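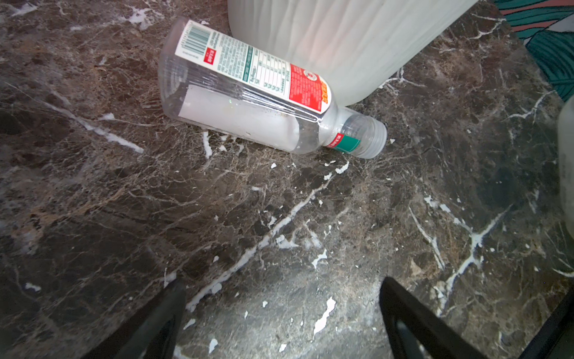 Figure 1. Plastic bottle with white residue inside on a marble benchtop, nutrition label showing.

Who Said Sorry First? Apology and Repair in Student Couples Living Together
Unit project report, Lynch campus

1. Background

Most of the reading for this unit concerns how couples meet. We were more interested in what happens once they share a bathroom. Our question was how live-in student couples make up after a small argument, and whether the word "sorry" has much to do with it.

We limited ourselves to small arguments on ethical grounds, and also because our supervisor said she would be marking the consent forms personally.

2. Method

We recruited 20 couples through noticeboards at the Vitero residence and the Skivine café, where the offer of a free flat white was more persuasive than our information sheet. Each couple let us read two weeks of their messages on Estach, with anything private removed by them beforehand. One couple removed everything. We kept them in the sample as a point of interest.

That left 1312 messages, which two of us coded separately as apology, excuse, joke, peace offering or logistics.

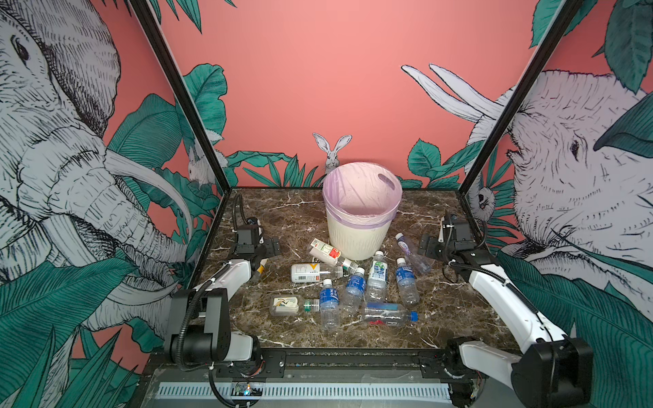
Logistics was supposed to be the leftovers category. By the end of the first evening it was winning easily, and we had our first serious disagreement as a group over whether "do we have milk" can be a peace offering. We decided it can if it follows a silence of more than three hours. Our own group chat was not submitted for analysis.

3. Findings

Direct apologies were rare. When they did turn up they tended to come late at night and were often followed by an excuse in the same message, so that coding them felt like refereeing. Peace offerings were much more common: an offer to cook, a photo of a dog, a lift to work. Several people told us in the follow-up chat that their partner never apologised, and then described in some detail the dinner that partner had made.

Jokes were risky. The same joke could end an argument in one household and extend it well into the weekend in another, and we could find no pattern in this beyond the obvious one that it matters who was in the wrong. 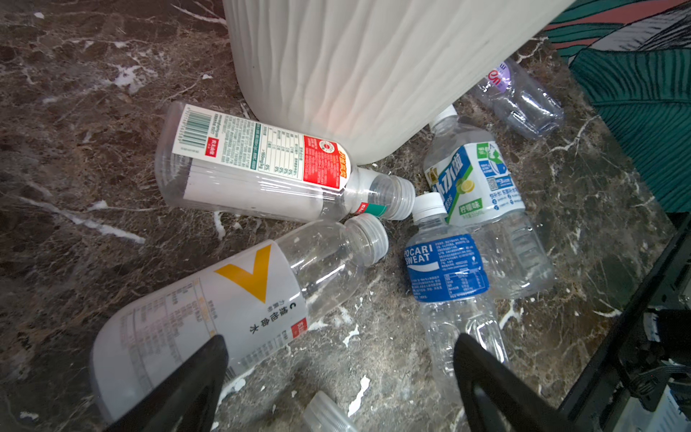

What couples argued about was less varied than we had hoped. Money came up, and parents, but the bulk of it was housework, and in particular the job that has been nearly done. Bottles lying all around the foot of a big white container, as in the photo, would have kept several of our couples going for a week. One partner sees a person who got most of the way there. The other sees a person who stopped. Both positions were put to us at length.

4. Limitations

Everyone in the study was a student and everyone liked coffee. Two weeks is short, and it fell in September, when assignments were due and tempers were not typical, or possibly were. Messages also miss whatever gets said across the kitchen, so our count of apologies is certainly too low. We would like to think so, anyway.

With more time we would interview partners separately. We had almost 2000 words of notes on the milk question alone, and these are available on request.

Lynch campus student projects | Contact the unit office | Copyright remains with the authors | Back to top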